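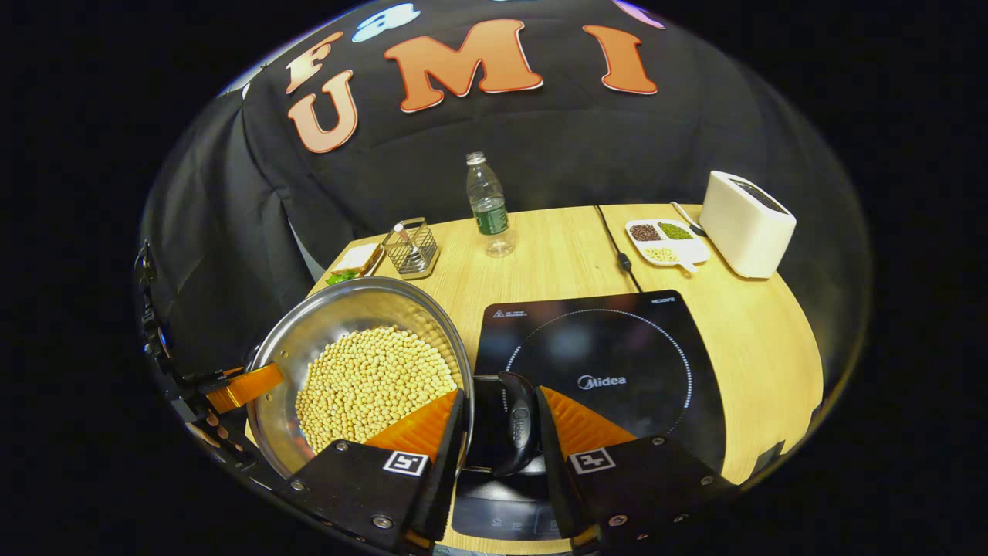

Fig. 5. Dried soybeans in a stainless-steel pot with side handles.

4.2 Soaking and first cook (Darkton 1590 portable burner)

1. Rinse the beans and discard any stones.
2. Cover with cold water to three times their depth. Soak overnight in the refrigerator.
3. Drain. Add fresh water, keeping the level at least two inches below the rim – soybeans foam heavily.
4. Select BOIL. When foam rises, skim it and switch to SIMMER.
5. Simmer with the lid ajar until the beans crush easily between two fingers.

CAUTION: Metal handles and brackets become hot. Use dry oven mitts.

4.3 Work surface

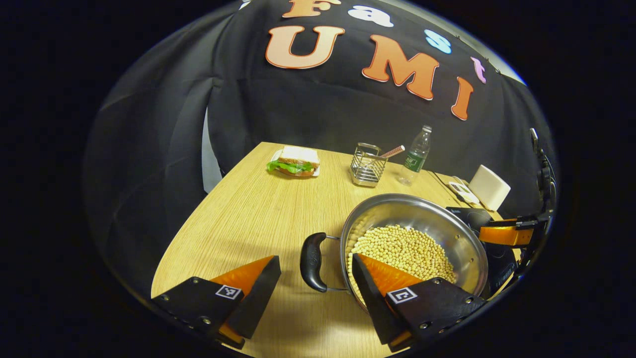
Fig. 6. Wooden tabletop, light oak grain, with black fabric behind.

1. Place the heat mat (part 3219) on a level surface.
2. Center the burner on the mat.
3. Move curtains and other fabric well away from the burner before switching on.

Note: Error E75 indicates a blocked air inlet. Switch off, let the unit cool and clear the inlet.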